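Rallow publishes house rules for hand-held gripper work

Rallow has put out a set of working rules for people who record tabletop tasks with hand-held grippers, the first the company has released outside its own sites. The rules run to 108 numbered items and take effect in December.

Most deal with ordinary habits. Operators must check the finger pads before each session, keep the free hand away from the fingers as they close, and note any recording in which a hand helped with the grasp. Blurred recordings are to be kept and labeled, with the final decision left to a reviewer.
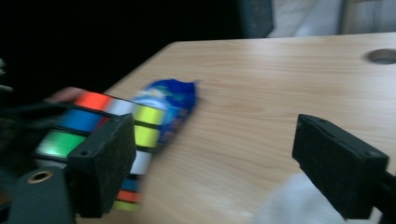

Anatole Courtois wrote in a comment under the notice that the hand rule is too loose. He wants assisted grasps stored separately from the start, and said a label is easily lost once files change hands.

Rallow's draft went to two outside labs, Durkero and Wakivau, over the summer. Durkero asked for a limit on session length, and the final text sets it at 90 minutes, followed by a break away from the table. Wakivau objected to a rule that would have required a cleared table for every task. That rule was dropped. Everyday items may now stay within reach as long as they are listed in the session sheet.

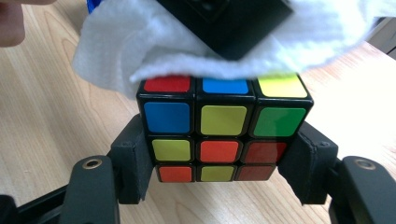 The sheet itself has been cut to 2 pages. It asks for the task, the items used, the state of the pads and the initials of the operator. Pascal Vidal, who edited the rules, said the older version was often filled in at the end of the day from memory, and that the new one must be completed before the gripper is put down.

Soft packages get a section of their own. Operators are told to close the fingers slowly and to stop once the film begins to crease.
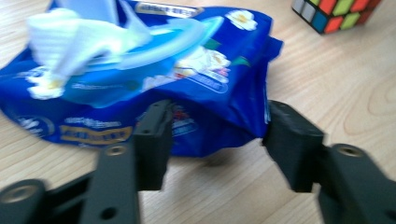

Do the rules apply to recordings made before December? Older files can stay as they are, but any that are shared again after that month will need a completed sheet.

Rallow said it will take comments on the text through its Crăciun office.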